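Can a robot arm sort mixed small parts and tidy up a bench yet?

Asked in Tools and Workshop > Automation
Posted 08/06/2020

Mererid Penry

I run the back end of a small shop called Hanrahan. We make up kits of plastic fittings for shelving and kids' furniture: end caps, knobs, spacers, corner pieces. Each kit goes in a bag with a card. We are five people and two of them spend a good part of every day on what we call the returns bench. Bags come back opened, or a bin gets knocked over, or a customer sends back leftovers all in one box, and it all has to be sorted by color and shape and put back in the right tray. We have 36 trays.

It is dull work and people don't like being on it. I've been told twice this year that "a robot can do that now." One was my brother-in-law, who had watched some videos. The other was a sales rep from Kultbridge, who was polite but wouldn't give me a parts-per-minute number unless I signed up for a site visit.

What I want to know:

Can an arm that a shop our size could buy take a heap of mixed plastic parts off a bench and sort them without somebody standing there?

If it can't do all of it, is there some part of the job it can do?

And a side one, which is more for home than work. Is any of this close to being something that clears a kitchen table or picks up toys off the floor? My sister asks me every time she sees me because I'm the one with the "factory job."

The parts range from the size of a pea to the size of an egg. Most are solid colors. Some are clear, which I know is bad for cameras. We have room for a machine the size of a desk. There is no engineer on staff, but I can follow a manual and I'm not scared of wiring.

Brendan Cullinane

No. Not for a shop of five. Anybody who says otherwise is selling one.

Get a vibrating bowl feeder or a set of sizing screens and sort by size first, then do the colors by hand. We did that with screws and washers for years. You will be up and running in a week and you can fix it with a wrench.

As for the kitchen table, my dishwasher can't even get the dishes out of itself so I'm not holding my breath.

Comment by Mererid Penry: Thanks. Sizing screens are a fair idea for part of it. A lot of ours are the same size in different colors though, so we would still have the main job left after.

Comment by Brendan Cullinane: Then sort by color by eye. People are very fast at color.

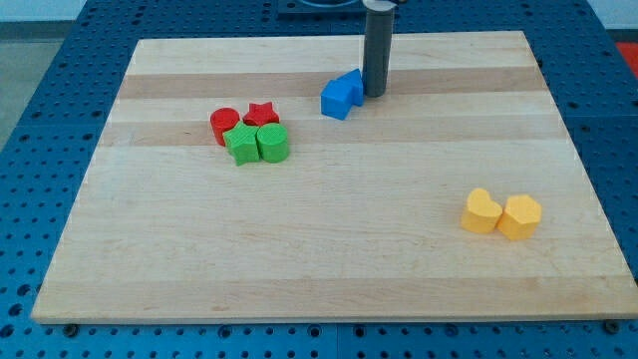

Sherif Ghoneim

I worked on arms for the packing line at Grirklow and I still do setup work for small shops, so I'll try to give you a fuller answer than yes or no.

Your job is really several jobs and they are at very different stages.

Seeing what the part is. This is mostly solved for solid colors. Take blocks like the ones on that board. A red star and a red cylinder are easy to tell apart from overhead, and so are a red star and a green star. Even lighting, a plain pale surface and bright matte or slightly glossy plastic all help a lot. If your bench is dark and cluttered, change the bench before you spend money on anything else. Clear parts are a separate problem and I would leave them with a person.

Finding one part in a heap. This is harder. Standing apart on a flat board, parts are easy. When they touch, the software has to decide where one ends and the next begins. The red and green group on the board is about as close together as I would want for a first setup, and there each piece is still standing on the wood with its top showing. Your box of returns has parts on top of parts. The usual fix is mechanical: tip them onto a shaking tray or a slow belt so they spread into one layer before the camera looks. It adds cost but it saves you more trouble than a better camera will.

Moving it. You have to choose here. A straight finger like the gray one over the board can push parts across a surface, and pushing is cheap and forgiving. You don't have to line up jaws with a five-pointed star. The trouble with pushing is that parts roll and turn, and they nudge their neighbors, so the arm has to look again after each shove. It also can't lift anything into a tray. For your trays you would want suction or a two-finger gripper. Suction is good on flat tops and poor on knobs. Jaws are good on knobs and poor on anything lying flat and thin. Some shops end up with a tool changer and that's more money and one more thing to jam.

Running without anybody there. This is where I'd be most careful. An arm can do a job like yours for ten minutes in a demo. Doing it for a full shift is a different matter. In my experience a small setup on mixed parts stops and needs a hand several times a day: a part fell off the edge, a part is stuck in the cup, the sun came around and hit the tray. If somebody is working in the same room, that's fine. If you pictured locking the door and coming back to full trays, it's not there for your budget.

So my answer to your second point is yes, there is a part of it. Pick your most common kit, take only the parts in that kit, spread them in one layer and have the arm separate them by color into a few wide bins. Leave the shape sorting and the clear parts to people. You would want bins with openings wider than you think, with sloped sides.

On the rep: ask for a video of one continuous hour with your own parts in it, no cuts, with a clock in view. Mail them a box. Ask how many times a person touched it. If they won't do that, you have your number.

One more thing about the table itself. Bolt everything down. A table with a regular pattern of holes is good for this – you can fix a board or a tray, take it off to clean and put it back in the same place without teaching the arm all over again. I have lost whole afternoons to somebody leaning on a folding table.

Comment by Mererid Penry: This is very useful. Two follow-ups. How long does setup take for somebody like me? And does the color-only version pay for itself?

Comment by Sherif Ghoneim: For one kit, I'd allow you 40 hours spread over a month, and most of that is lighting and the feeder. Whether it pays depends on how many of those hours at the returns bench are color sorting. Time it for a week before you buy. If most of the time turns out to be opening bags and reading cards, the arm won't touch that.

Comment by Senan Egan: Second the folding table.

Irén Kiss

I can only speak to the home part, but I've looked into it because my mother has bad hands and lives alone.

There are floor robots that vacuum and some that mop, and they work well enough if you pick things up first. That is the catch for your sister. The picking up is the chore, and the machines you can buy for a house now mostly steer around a toy or try to eat it. I had one drag a sock through three rooms.

Things that pick up objects in a house are still research. I went to an open day in April where a group was showing a program they called Ura, with an arm at a counter. It put cups in a rack. It was slow and careful and I thought it was impressive, but they were cups it had practiced on, and the counter was clear except for the cups. I asked what it would do with a plate with food on it and the man said they hadn't got to that.

What Sherif says about the bench seems true of a house too, only worse. In a shop you can decide that everything comes in on a tray in one layer. In a kitchen you've got a wet sponge, mail, a banana and somebody's phone. Soft things and see-through things all in one place, and people want it to know which of them is trash.

For my mother we ended up with open bins on a low shelf and a grabber stick. It's not what I went looking for but she uses it every day.

If your sister only has hard toys in bright colors and she's willing to spread them out on a board first, I suppose something could sort them for her. She would be quicker doing it herself.

Comment by Mererid Penry: I'll pass that on. She won't like it. I've started timing the returns bench and will post the numbers here when I have the week.

Comment by Brendan Cullinane: Still say screens first.

Comment by Sherif Ghoneim: Screens first is not bad advice. A feeder that only has to handle one size of part is a lot simpler, and you can use the screens whether or not you buy the arm.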